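Gripper Maintenance and Setup, Textile Handling Cell
Photo Gallery

Flulau Technical Center, Workshop 2
Published September 22, 2021
Text: Vesela Yordanov, Cell Operations

The textile handling cell at the Flulau Technical Center is used to develop methods for gripping, lifting and folding soft goods. Flat sheets of felt, foam and printed cloth are difficult for a machine to hold. They slide, they crease, and they behave differently from one batch to the next. For this reason the condition of the gripper receives more attention in this cell than in any other part of the workshop.

This gallery accompanies the revised maintenance procedure, which took effect in September. It is intended for staff of the Center and for partner institutions that operate a cell of the same type. The procedure was prepared by Detlef Brinkmann, who is responsible for end-of-arm tooling, and was reviewed by the maintenance office at Vurkden before release.

Inspection interval

The finger pads are inspected every 2,000 cycles. The count is taken from the cell controller and entered in the logbook by the operator on duty. Pads that show tearing at the edges, hardening, or a loss of grip on the reference sheet are replaced as a pair. A new pad is never installed beside a used one - the difference in thickness is small, but it is enough to pull thin material to one side as the fingers close.

Cleaning

Loose fibers are removed with a soft brush at the start of each shift. Felt leaves a fine lint in the pores of the foam, and this lint reduces grip well before any wear can be seen. Compressed air is not used, as it drives the fibers deeper into the pad. Solvents of any kind are prohibited. Where adhesive residue is found on the rubber parts, it is wiped off with a damp cloth and the part is left to dry before the cell is returned to service.

Replacing the pads

The arm is moved to the service position and locked out at the main cabinet. The old pads are lifted from their seats, and the seats are checked for residue. New pads are pressed in by hand, beginning at the base and working toward the tip. Replacement sets are supplied by Grastell in cartons of 50 and are stored flat, away from direct sunlight. An open carton is marked with the date of opening and used before the next one is started.

Alignment

After replacement, the fingers are brought together slowly under manual control. The pads must meet evenly along their full length. If one side makes contact first, the finger mount is loosened by a quarter turn, adjusted, and tightened again. The check is then repeated from the fully open position. Technicians are reminded that a pair of pads which meets correctly when empty may still close unevenly on a folded sheet, and both conditions are to be tested.

Test with soft material

The last stage of the procedure is a trial grip on creased felt or foam sheet. The approach is made at low speed, with the fingers directed toward the narrowest part of the material. 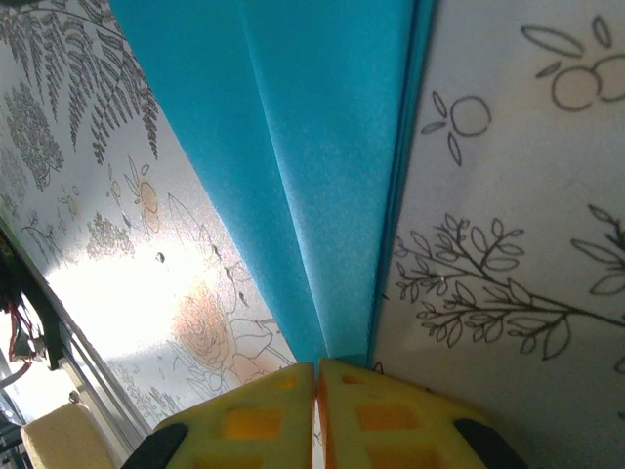 The operator follows the approach on the wrist camera and stops the arm if either pad touches a neighboring surface ahead of the work material. Patterned and plain surfaces are both used in the trials, because the vision software from Vukčević must find the edge of the sheet against either one. Bright light from behind the work area can wash out part of the view, and the lamps are adjusted when the edge is no longer clear on the monitor.

Acceptance

A gripper is accepted after 50 consecutive trial grips without a slip. A single slip returns the unit to the alignment stage, and the trial series begins again from the first grip. Results are signed by the technician and by one other member of staff. The cycle counter is then reset, and the next interval of 2,000 cycles begins.

Records and inquiries

Completed inspection sheets are kept in the tooling office for the service life of the gripper. Partner institutions may request a copy of the procedure and a blank inspection sheet from Detlef Brinkmann. Questions concerning the operation of the cell should be directed to Vesela Yordanov.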